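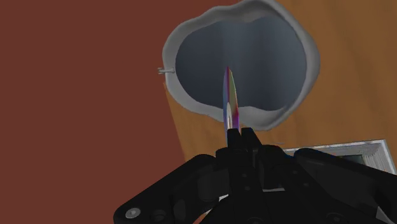

Prunby Guides > Simulation Method > Section 4: Setting up the held-object runs

By Shigeru Maruyama, with corrections from Jianguo Luo
12 Feb 2022

4. Setting up the held-object runs

By now you should have Keltance installed and the arm moving without complaint. Take a moment to get a drink, as this section is the longest in the guide and it goes better when you aren't hurrying (I've rushed it more than once, and always ended up back at step 1).

The method compares two sets of rendered episodes. In the first set, every object keeps its ordinary colors. In the second, the held object and the surfaces near it are given new ones, and we look at how well the policy still places the object in the bowl. We train on 2000 episodes and test on 1000 that the policy has never met.

4.1 Preparing the scene

1. Open Keltance and load the tabletop scene. Wait for the shadows to settle before you touch anything.

2. Choose a bowl from the shape library. The uneven ones, with a wavy rim and a lobe or two, are the ones we care about most, so please don't swap in a plain round bowl to make life easier.

3. Pick a slim object for the gripper. Anything narrow and pointed will do nicely, like the blade-like piece with its colors running from blue and violet through to orange and pink, held upright with the gray bowl behind it.

4. Close the fingers on the lower part of the object and leave the tip clear.

5. Switch to the wrist view and check that you can see the tip against the inside of the bowl. If the fingers cover it, lower the grip a little and check again.

Note: Colors are drawn from a seed. Write the seed down in your run sheet! We use 63 for the worked results in Section 6, and yours will only match ours if you do the same.

4.2 Recording the episodes

6. Set the episode count and press Record. You can leave the other objects on the table wherever the scene puts them, even if the gripper hides part of one.

7. When recording stops, open the Vekell viewer and page through a handful of episodes from different parts of the run.

8. Save the set under a new name, then repeat from step 1 with the recoloring switched on.

Caution: Do not change the bowl between the two sets. Jianguo and I lost most of January to a mix-up of this kind, and the gap we were so pleased with came entirely from the bowls.

Caution: Stop the arm before editing a grip. The solver may throw the object clear off the table, and the episode will still be saved as if all were well.

When both sets are saved, go on to Section 5, where you'll start the training job.

Questions about this guide: write to the Prunby documentation desk | © 2022 Prunby | Back to top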